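Skenura data gathering, September update
To: Tiina Suominen
From: Lowri Bevan

Bedroom pickup set is mostly on track. 215 episodes kept so far, target is 500. Dropped 15 for bad sync between the arms, Eero is relabeling the rest.

Snack wrappers in the black basket are slow going. Crinkly stuff, shifts when a finger brushes it. Both hands start either side of the rim, same for every run.
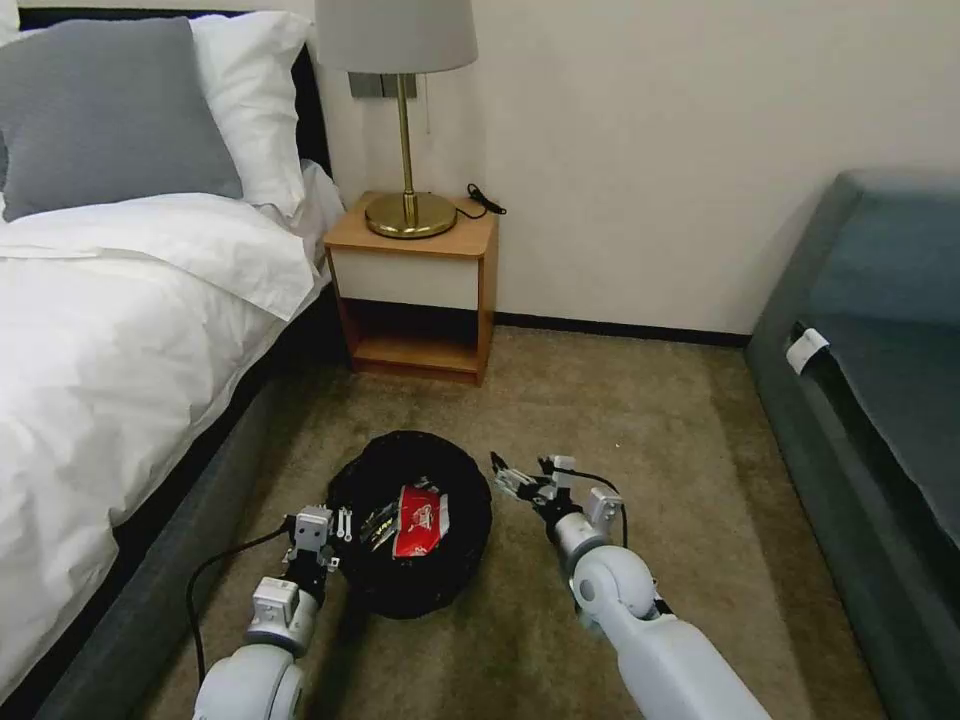
Next month

Second room, differnt carpet. Need 5 more operator days, Armelle has the quote. Saturday sessions ok if budget allows. Still waiting on spare fingers from Drillard, will chase agian Monday.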